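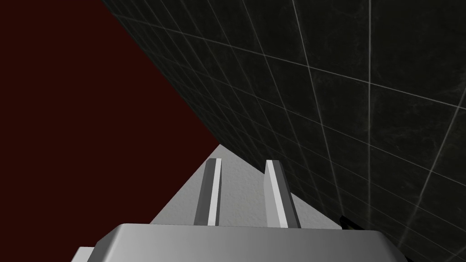

Drahomíra Koubek argued early in the project that an operator who sees only what the gripper sees will slow down near a surface and speed up in open space, and that the policy would learn both habits whether we wanted them or not. The remote control procedure in this section was written with that objection in mind.

Papers > Lidisent > 4. Collecting Demonstrations > 4.2 Remote control

4.2 Remote control in the simulated cell

All demonstrations were recorded in Prosen, our simulator, with the operator at a desk in Grønli. The operator held a small passive arm whose joints drove the joints of the simulated robot one to one. A foot pedal paused the link so that the passive arm could be moved back to a comfortable position without moving the robot. Opening and closing the fingers was done with a trigger under the index finger.

We recorded 274 demonstrations. In 97 of them the operator used the passive arm; the rest were made with a keyboard, one axis at a time. An episode was stopped at 1,000 control steps whether or not the task had been completed. We dropped 23 episodes in which the pedal was down when recording began – the robot does not move in these, and the policy trained on them learned to wait.

Operators worked from a view behind and above the gripper. This view turns with the hand, so a rotation of the wrist changes the apparent direction of every edge in the room. In Figure 4 the tiled surface is seen at a steep angle in both views, and its grid lines run together with distance. Operators told us that they used such lines to judge tilt. They were less sure about distance, and several closed the fingers too early during practice. Practice episodes are not part of the data set.

Figure 4. Two views from behind and above the simulated gripper. The fingers are open and hold nothing in either view.
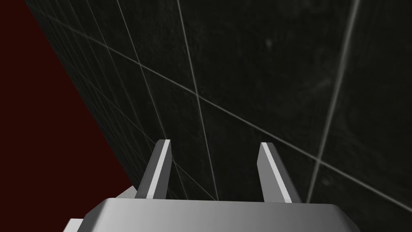 Why was the operator not given a second, fixed view? The policy receives no fixed view when it runs, and an operator who has one can make choices that the recorded images do not explain.

The cost of this choice is time. Passive arm episodes contain long pauses before contact, as Koubek had predicted. We removed steps in which no joint moved and the trigger did not change, but kept slow motion as recorded. Speeding up slow motion after the fact gave jerky approaches in early tests and was given up in May.

Comments

Ottar Boström: Did you record the pedal state at every step, or only at the start? We lost part of the Bremulham data to the same fault and could not find the bad episodes afterward.

D. Koubek: Every step. It is a separate column in the log – the check itself only looks at the first value.

reader_k: Would like to see keyboard and passive arm results in separate tables. One axis at a time is a very different kind of motion to learn from.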